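Handling payment cards and wallets on a two-arm bench: house rules

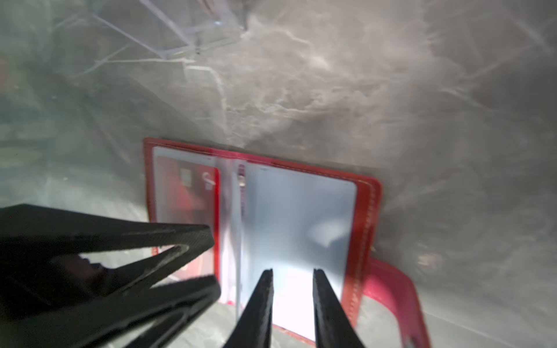 Personal items need their own procedure at the bench, and this one covers wallets, card holders and passport covers. Read it before your first session on the Wumberg cell. Use only blank or cancelled cards, signed out from the Faltari drawer. A card in a clear sleeve, like the red one on the left of the open wallet, can still be read by a wrist camera, so check that no number or name faces up before you record. A gold chip or a logo is fine to leave showing.

Setting up

1. Lay the cloth over the bench. Creases are allowed, but smooth out any ridge higher than the fingertips.
2. Open the wallet flat with the closure strap clear of both arms.
3. Set the grip force limit in Mestix to 2 newtons for plastic sleeves. Do not raise it during a run.
4. Cap tip speed at 30 millimetres per second whenever both grippers are over the wallet.

During the run

Only one arm pinches at a time. The other holds still or backs off. If a sleeve stretches or whitens, stop, open the jaws fully and lift straight up. Don't drag sideways to get free.

Keep your hands out of the cell until the status light goes grey.

Afterwards

Return the cards to the drawer and initial the sheet. Wallets are retired after 600 cycles or at the first split seam. Footage with a readable number goes to A-yeong Na for deletion and isn't copied anywhere else first. See section 31 of the Nic Aodha bench manual for the sign-out form.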